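Boards > Kitchen & Table > Dishware > Glaze, Wear and Repair

Print this thread | E-mail this thread

Gray metal marks on stoneware: cleaner or replace?

mugwort_t
7/12/18
I have a set of Wekton stoneware in the matte finish, in daily use since April. The dinner plates now have gray lines where knives cross them. Dish soap and a nylon pad do nothing. Baking soda paste takes off maybe a third of it. The gloss side plates from the same maker show no lines at all with the same knives. Is the glaze scratched, or is this metal left on top of it?

kiln_side
Metal on top, in most cases. A matte glaze has a rough surface at a small scale, and it files steel off the knife. Run a fingernail across a line. If the nail doesn't catch, the glaze is intact and the mark will come off with an oxalic acid cleanser. Make a wet paste, leave it on for a minute, rub with a soft cloth, rinse twice. Wear gloves.

Ferrule
Agree on the test, disagree on the cure. The acid removes the deposit and leaves the surface as rough as before, so the lines return within weeks. I did this with Pranier plates for a year. Each cleaning seemed to make the next set of marks come faster. I replaced them with gloss.

kiln_side
One minute of oxalic acid does not etch a sound glaze. If yours got worse, either the glaze was underfired or the powder you used had an abrasive in it. Many do. Read the label for feldspar or silica.

Ferrule
It had feldspar. The hardness of feldspar is close to that of the glaze, so I was told it was safe. The plates said otherwise.

oddlot847
Knife steel matters too. Soft table knives mark far more than hard ones. I changed the knives and kept the plates, a Charpentier set of 17 pieces. New marks dropped to almost none. The serrated ones were the worst of the old lot.

mugwort_t
Nail doesn't catch anywhere. I'll look for a cleanser without the feldspar. Second question: is there any reason to worry about food on a marked plate? Mostly I mean vinegar and tomato.

kiln_side
For the steel, no. For the glaze, do the lemon test. Put a slice on the plate overnight and rinse it in the morning. If the color under it has changed, the glaze is not stable in acid and I'd keep that plate for bread. Colored mattes fail more often than white ones.

Ferrule
The lemon test finds bad glazes but it doesn't clear good ones. A lab leach test is the only thing that gives you a figure. For a store-bought set I'd write to the maker and ask for theirs.

dishrack_b
Textured plates are a separate case. Sauce dries in the low spots and people take it for staining. Soak in warm water with dishwasher powder for an hour, then use a soft brush. No acid needed. My Dima plates have a raised pattern and that clears them every time. I'd also stop stacking them bare, as the unglazed foot ring of one plate marks the face of the next. Paper towel between them is enough.
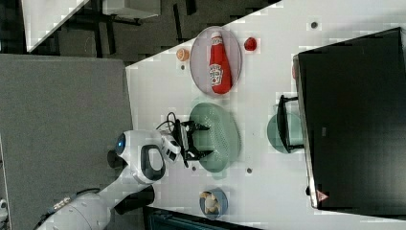 The foot ring can be smoothed as well. I used wet 800 grit paper on mine, a few turns by hand under the tap, and rinsed off the slurry.

Related threads
Crazing on older dinner plates
Foot rings scratching a glass shelf
Is a matte glaze safe in the dishwasher?
Oxalic acid cleansers compared
Touching up a chipped rim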